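3.2 Sleep and Pain Thresholds

Participants completed the Sulex sleep diary each morning for 23 consecutive nights and attended two testing sessions at the Trindton site. Of the 202 adults enrolled, 59 met the criteria for chronic migraine. Heat pain thresholds were measured on the forearm, and the order of the sessions – rested or sleep-restricted – was assigned at random.

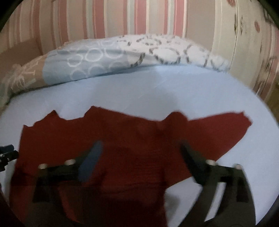
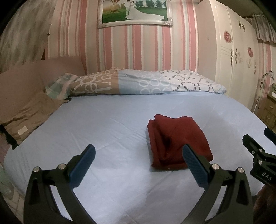 Figure 3. Red cloth on a pale blue bed sheet, with gripper fingers in the foreground (both panels).

Thresholds were lower after restricted sleep in both groups, but the drop was larger among participants with migraine. The difference remained when age, caffeine use and current medication were added to the model. Time spent awake during the night predicted the next day's threshold more closely than total sleep time did.

Diary entries were scored with the Pludus scale, which rates each night from waking times and reported comfort. Nights with missing waking times were excluded. Scores were not related to attack frequency in the month before enrollment. A similar pattern was reported by Kołodziej in a sample of 450 shift workers, although that study used pressure – a different type of stimulus – and did not record naps.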